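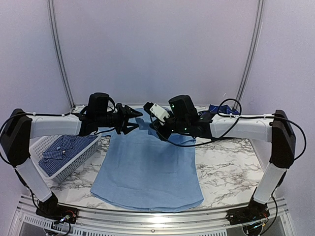 Balance notes, February build

Right, so the launcher changes are in and I spent most of the afternoon on them. Skarkside feels a lot better already! Obi used to be a dead pick on that map (too many long corridors, and her shield ran out before you got anywhere useful), so I've given her 500 shield instead of what she had and left the recharge alone for now. Mortimer thinks that's too much. He may be right, but he also lost to her twice before tea, so I'm taking it with a pinch of salt.

Zusel is the one I'm stuck on. I took the reload down to 3 seconds and it plays nicely on its own, but put him next to Asance and the pair of them just sit on the bridge and nobody can cross. Zane suggested making her smoke clear faster, so I tried 8 seconds. Bit better? It still felt grim from the attacking side, and Booker said much the same in the chat with more swearing.

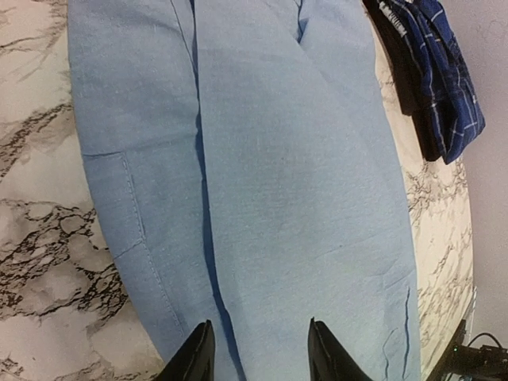 Light blue trousers, laid flat on the marble top.

We played 10 rounds on the new numbers with Jihad and Desmond on defence. Attack won the early ones, then Desmond worked out you can throw the smoke through the broken window by the boathouse and it all went sideways. I don't want to board up the window, it's my favourite bit of the map, so I'm going to try moving the crates next to it first.

Also found: if you swap weapons while climbing the ladder, the reload sound plays twice. I've seen it with Zusel and Obi but couldn't get it to happen with Asance. Zane has my saved match if he wants to poke at it.

To do before the next session: move crates, put the smoke back up a touch, ask Jihad what his sensitivity was set to (his aim looked off all night, and I'd like to know if that's us or him). Leave Obi alone until Mortimer has had another go.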